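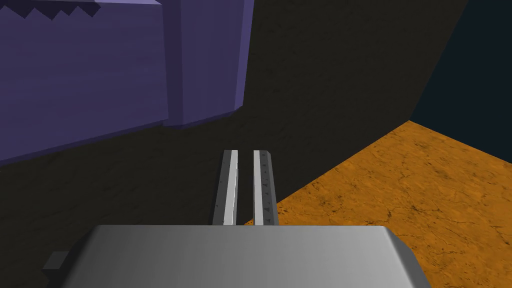
Computer render, close up. Interview by Saqib Rind.

Ludivine Royer has been collecting the names of fields for most of her adult life, and she starts on them before I've got my coat off. "Did you come in by the top road? Then you passed Hungry Piece, and Little Hungry, and the long thin one on the left is Bootlace. There's no sign for any of them, obviously. But they're there!"

I had come in by the top road, as it happens, and had seen some grass.

By the end of the afternoon I couldn't look at it the same way. Ludivine has 1,822 names from the parishes between Drudden and Trevness, written into 15 notebooks in a small upright hand, and she can tell you who gave her nearly every one of them. Some come from old sale papers and estate maps. A great many more come from people leaning on gates, or sitting in kitchens, or in one case shouting down from a tractor with the engine running.

"I wrote that one down as Parsley Close for two years," she says. "It was Parson's Leas. I couldn't hear a word he was saying and I was too shy to ask him twice. I'm not shy any more, I make people spell things."

She grew up in a town and never thought about fields having names at all until she married into a farming family. Her mother-in-law sent her out one Sunday with a flask of tea for the men in Cuckoo Pen, and she walked about for an hour with the tea going cold. "I kept looking for a pen. I thought it would be a sort of shed. It was four acres of barley."

There are Cuckoo Pens all over the place, she tells me, and plenty of argument about what the name means. She likes the arguments nearly as much as the names. Then there are the jokes. A tiny field might be called Hundred Acres, and a field a long walk from the farmhouse might be Botany Bay or Nova Scotia. Poor ground gets Starveall, or Pinchgut, or Labour in Vain. "You can hear somebody being fed up, can't you? Some man with a sore back two or three hundred years ago, absolutely sick of that field, and we're still saying it."

Her favourite is a wet triangle at the bottom of the Amero land that everyone calls Mrs Tansy. It isn't Mrs Tansy's field or Tansy's Corner, it's simply Mrs Tansy, as in "the heifers are in Mrs Tansy". Ludivine has been through the parish registers and the rent books and found no trace of a Mrs Tansy anywhere. 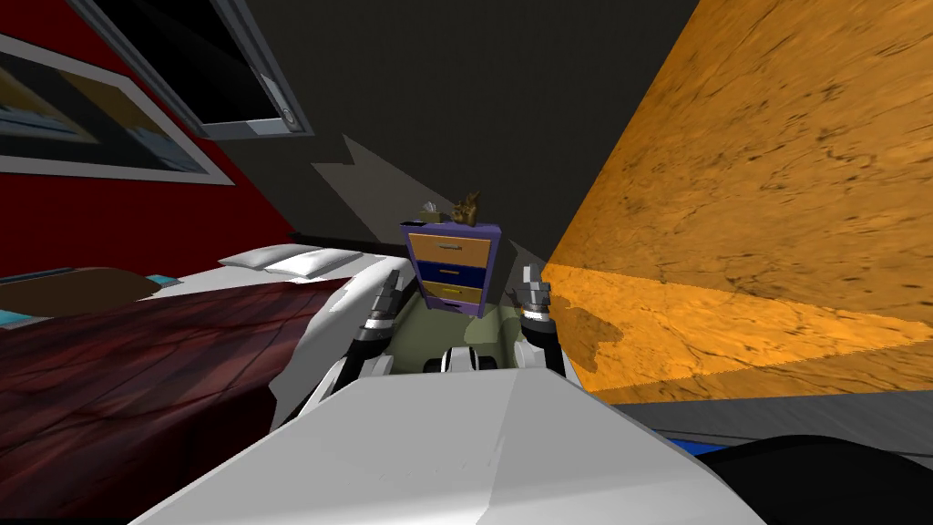

"So perhaps she never existed, or perhaps it was the plant, and somebody's child put the Mrs on," she says. "Or she might have rented it for one summer and made such a nuisance of herself that it stuck. I'd give a lot to know."

Putting the names on a map has been the slow part. She has managed to place 1,551 of them so far, working with tracing paper over the old sheets and a box of coloured pencils. The rest are what she calls her strays, names somebody remembered without remembering where. Hedges have come out, three fields have become one, a lane has moved. Sometimes the farm just numbers them now, and she does pull a face at that, though she understands it. "If you've bought the place from outside and nobody's handed the names over, what else are you going to do? I always take them a copy. I've had people ring me up afterwards, really pleased. One lady has painted hers on the gates."

I ask whether she minds when two people disagree, and she laughs and goes to find notebook nine. There's a page in it with five different names for one field, all from the same family, two of them crossed out by someone else's pen. She has kept every one. Her rule is to write down what she is told, as it was said, with the name of the teller and whether they'd use it themselves or had only heard it from a grandparent.

And how should a beginner start? She is delighted to be asked. "Go and see the oldest person you know who ever worked outside, and take a map with the hedges on it. Don't ask what the fields are called — they'll say they can't remember. Ask where they used to pick blackberries, or where the bull was. Then it all comes out and you can't write fast enough."

It was nearly dark when I left. She came out as far as the gate in her slippers to point out one more, a steep bank on the far side of the stream with a few thorn trees along the top. That's Cold Supper, she said, and the one behind it is Cold Supper too, and they've never been able to agree on which came first.

Contact us | © Drudden & Trevness Local Pages | Back to top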